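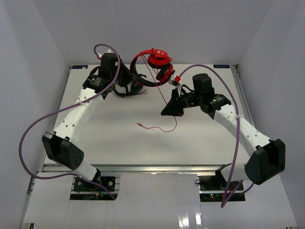

Hearing protection and noise walk-through, Gomley shop, 2nd half. Did the saw line first, then the compressor room, then the front office. Biggest gripe again is people wearing whatever they own. Music headphones are not ear muffs. A red and black over-ear pair or a plain black pair like those two might feel snug, doesn't matter, if there's no noise rating on it then it stays out of the saw area.

Date: June 10, 2019
Site: Gomley, building 3

1. Rated muffs at saw line entrance - OK. Hooks full. One headband cracked, tossed it.

2. Foam plugs stocked - LOW. Box of 100 nearly gone. Reorder form 1138 sent to Hondex, no answer yet.

3. Warning signs posted - FAIL. Compressor room door sign faded, can't read it from the hall. Other two fine.

4. Noise readings taken - PARTIAL. Saw line done. Compressor would not start so no reading there, redo in July.

5. Muff cushions clean, no splits - FAIL. Older Drateo sets are stiff and flaking at the seal. Pull all of them, dont wait for new ones to show up. Plugs in the meantime.

6. Hearing test records current - OK except night crew. Up to 49 days overdue on a few. Ngata clinic has openings, call them.

7. Guards and enclosure panels closed - OK. Left panel on the big saw rattles, loose latch. Adds to the noise. Work order in.

8. Training sheet signed - OK. New hires have signed but the plug fitting part was skipped, needs doing on the floor with real plugs.

9. Visitor plugs at front desk - FAIL. Bowl empty, again. Front office says they never got the refil.

Follow up: items 3, 5 and 9 before end of week. Item 4 goes on the next sheet. Copy of this to the board by the time clock, old one comes down.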